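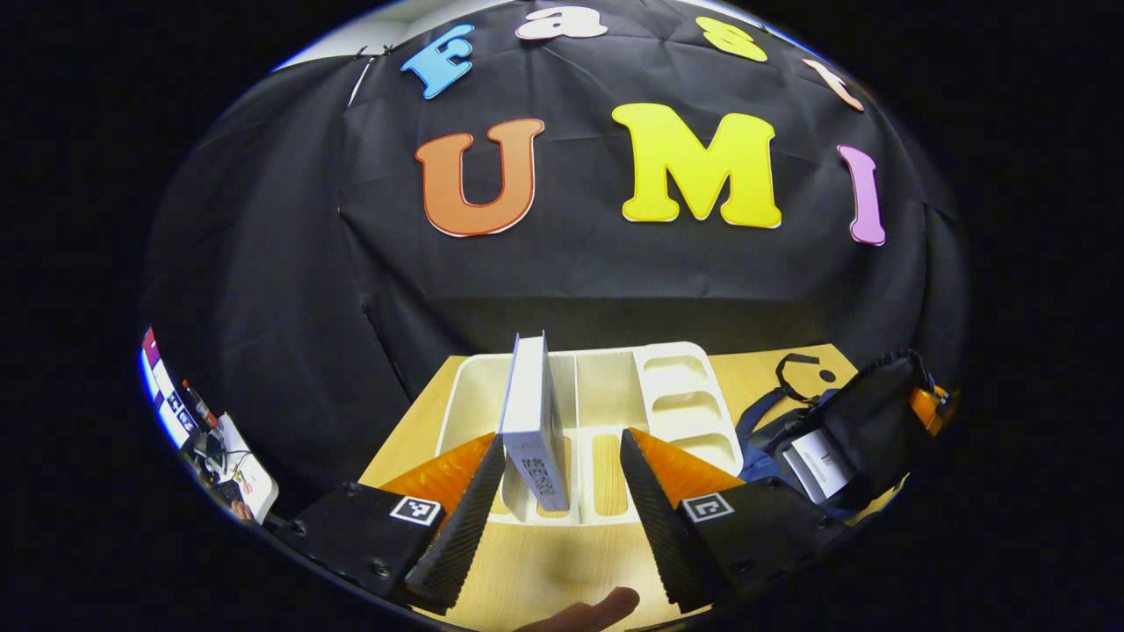 Fig. 4-1. Tray and upright book between the two fingers of the hand-held gripper.

Home | Manuals | Clikovum | Chapter 4 | Downloads

Clikovum Set-up Guide
4. Teaching a desk tidy-up task
Boltadero Documentation Desk, December

Can a machine tidy your desk yet? Partly – and the part it can do is a real pleasure to watch! Clikovum picks up single objects well once it has enough good demonstrations. Crowded trays, straps and soft bags are still hard going. This section gets you from an unpacked kit to your first chore, a book and an organizer tray, which is the one we suggest for everybody.

4.1 Before you start

Finish the marker calibration in Chapter 3. Each finger mount carries a square black-and-white marker, and the software reads the finger opening from the pair. Wipe both markers with a dry cloth.

NOTE: The two patterns are different. If you took the mounts off for cleaning, check them against the sticker in the lid before tightening the screws.

4.2 Recording the chore

1. Put the tray on a table that doesn't wobble. Wood grain is fine. Glass is not.
2. Stand a thick book in one of the larger compartments, spine toward you.
3. Open the fingers fully and bring them in low, one on each side of the book.
4. Press Record and wait for the double beep.
5. Close until both ribbed pads touch the covers. Stop there. New users nearly always squeeze too hard.
6. Lift straight up, move the book to its new spot, set it down and open.
7. Press Record again to save.
8. Repeat until the counter reads 38, shifting the tray a little each time.

CAUTION: Keep your free hand out from between the pads while the fingers are closing.

CAUTION: Do not lift anything over 400 grams with the standard fingers. Heavier books need the Orlandini set, sold separately.

4.3 Training and first run

Load the recordings into Prindgate and choose Small Desk. Training takes 16 minutes on the base station, a bit more if the fan is dusty. Then try the arm at Slow. The first time it straightens up over a book and gets the grip right, you'll want to call someone in from the next room.

NOTE: If the arm tips the book, delete any recordings where you came in at a slant and train again.

4.4 What to expect

Books and boxes: good. Pens: fair, if they lie apart. Cables, straps and backpacks: not yet. Fabric changes shape every time you touch it, and 38 recordings don't cover that. Our largest test set for bags has 158 and still misses often – we're working on it, and we'd love to see your results.

For error codes, go to Chapter 7.

© Boltadero | Contact support | Back to top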